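Setting a table on a small budget

Zawadi Makokha has been dressing tables for other people for seven years. She began with a cousin's engagement lunch in Bekdale, was asked to do another one the following March, and now takes on small parties and shop corners under the name Mrema. Most of her customers have no more than a sideboard or a kitchen table to work with.

We met at the unit she rents behind the old dairy. There was tea, and a stack of cloths that needed ironing.

Her first rule is to buy the cloth before anything else. "People come to me with a box of ornaments and no cloth," she says. "Then they get a plain white one because they're frightened of a clash. I'd have a pattern every time. A leaf or a fern, something that covers the table and doesn't shout."

She is just as relaxed about wallpaper. Damask has been out of favour in the magazines for a while, but she bought a job lot of end rolls from Sesutow when the shop was clearing its back room and has been using it up ever since. She will happily put two damask papers next to each other if the browns and pinks are close enough.

"You look at your own walls less than you think," she says. "Visitors look at them for a minute and then they look at the food."

The cloths and paper cost her very little. The bigger spending went on Breneo, a set of table pieces she tried to sell by post. She put in 2,000 pounds of savings and got 600 back. She talks about it without much fuss. The boxes were too heavy, the postage went up, and half the bowls came back chipped.

"I kept the ones I liked," she says. "I still use them. A bowl doesn't know it was a bad idea."

What she does now is mix. She wants one tall thing at the back of the table, usually metal, and low things in front of it — a bowl, a mug, whatever is in the cupboard. The tall piece should be open enough to see through, so the wallpaper still shows. She prefers scrolls and loops to anything solid, and she likes a block of wood underneath, painted or stained a strong colour, to give it some weight.
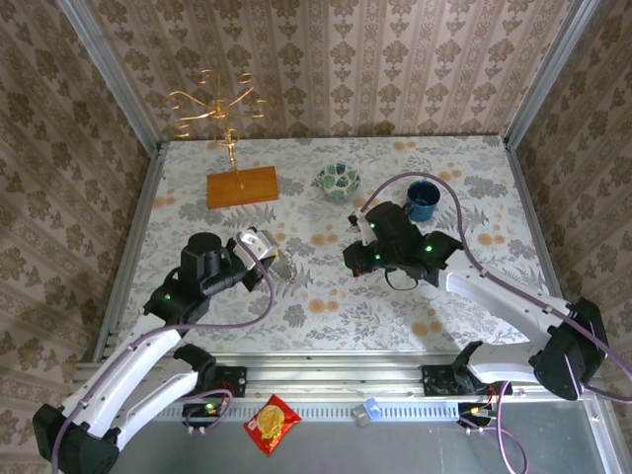
Makokha's sister, Sesi, thinks the mug is a mistake and that blue has no business near a green-rimmed bowl. The two of them have argued over this at more than one family meal. Makokha's answer is that a table with only matching pieces looks like a shop, and that people are more at ease when there is something on it they might drink from.

She leaves plenty of cloth showing as well. Customers often ask her to fill the gaps, and she usually talks them out of it. "Somebody has to put a plate down," she says.

She has no plans to sell by post again. There is a christening to do next, then a window for the chemist, who has asked for something with gold in it. She already knows which cloth she'll take. It needs washing first, and there's a tea stain near one corner that may have to go under the bowl.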